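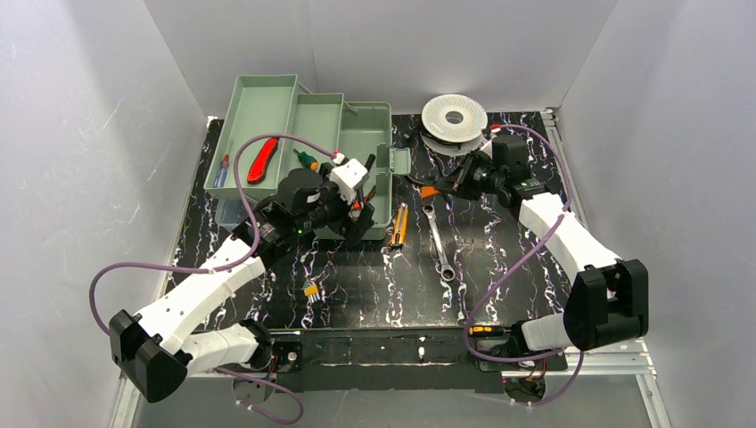 The Nellar Crime Reader's Log, Hardcover

By Plodis

In stock. Ships from our Trindutstead warehouse, usually the next working day.

A reading journal for people who get through thrillers faster than they can remember them. If you have ever been eighty pages into a novel about a missing sister before realizing you read it on vacation and guessed the husband, you are the customer we had in mind.

The Nellar has room for 538 books. At one a week that will see you through ten years, and we accept that some of our regulars don't read at one a week.

What's on each page

Every book gets half a page, which sounds mean until you try to fill it. There are lines for title, author, series and number in the series, the dates you started and finished, and whether you bought it, borrowed it or were lent it by somebody who would like it back.

Below those comes the part we had the most arguments over:

Who I suspected, and on what page
Who it was
Did the author play fair? (yes / no / technically)
Twists, including the one on the cover that told me there was a twist
Would I have gone down to the basement alone?

Fill in the first line while you're reading. The honor system applies. We've seen a log where the owner suspected the right person on page one in nineteen books running, and we have our doubts about her.

The spoiler flap

The outer two inches of every page fold inward along a scored line and cover the "Who it was" box. Fold it over and you can lend the whole log to a friend looking for recommendations without ruining a single ending. The score holds up well to being opened and closed. It will not hold up to a friend with no self-control, and no paper product will.

At the back

An alphabetical index by author, with extra space under M and S, which fill up first. A page for detectives, with columns for drink of choice, state of marriage and music they play in the car. Six pages for series kept in order, so you can see at a glance that you've read books one, two, three and seven. A list headed "Abandoned," with a single line for each title, and a column for why. Most people write "boring." One customer wrote "dog" four times, and we knew what she meant.

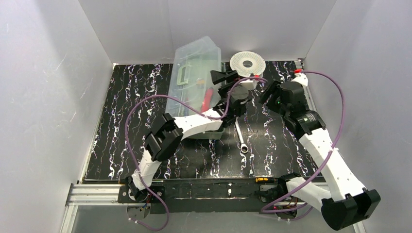

The index pages are on slightly heavier stock than the rest, so they can stand being flipped to over and over. If you use a fountain pen, a fine nib behaves well throughout. A broad, wet one will show through on the regular pages, and you'll be able to read last month's killer backward.

Details

Format: sewn hardcover, lies flat after a bit of encouragement
Size: 5.5 by 8.5 inches
Paper: cream, lined
Ribbons: two, one for the log and one for the index
Closure: elastic band
Colors: Ink, Moss, Raincoat Yellow
Back pocket: yes, sized for a library receipt
Gift box: optional, add at checkout

Raincoat Yellow was meant to be a limited run. It outsold the other two and has been allowed to stay.

Which log do I want?

The Nellar is the large one. The Lubis is our pocket version, a softcover with the same prompts and no spoiler flap, and it fits in a coat or a small bag. People who read on trains tend to prefer the Lubis. People who read in the bath should look at neither.

Refill pages are not available for the Nellar, as it's a bound book. We get asked this often, and a ring-bound version was tried. It snagged on sweaters and looked like something from the payroll office.

What customers say

Rated 4.6 out of 5 from 2,179 reviews.

"Found out I've read the same lighthouse book three times. Liked it less each time."

"Bought for my mother, who now keeps score against my aunt. Please advise."

"Good paper. Would like a bigger box for complaints about prologues."

"The yellow is very yellow."

We passed the prologue comment along, and the box has grown by one line in the current printing.

Shipping and returns

Orders go out Monday through Friday. You have 30 days to send back an unused log for a refund. Used, for our purposes, means written in. If you've written in it and changed your mind about crime fiction altogether, we can't refund you, but the prompts work tolerably well for romance if you ignore the basement question.

Book clubs ordering 8 or more get a discount, applied automatically in the cart. Mixed colors are fine.

The next printing is due in February. It will be a run of 800, with the same layout and a fourth color we haven't agreed on. To be told when it arrives, leave your email below and choose "Nellar, new color." We send one message and then leave you to your reading.

Page last updated Dec 2, 2025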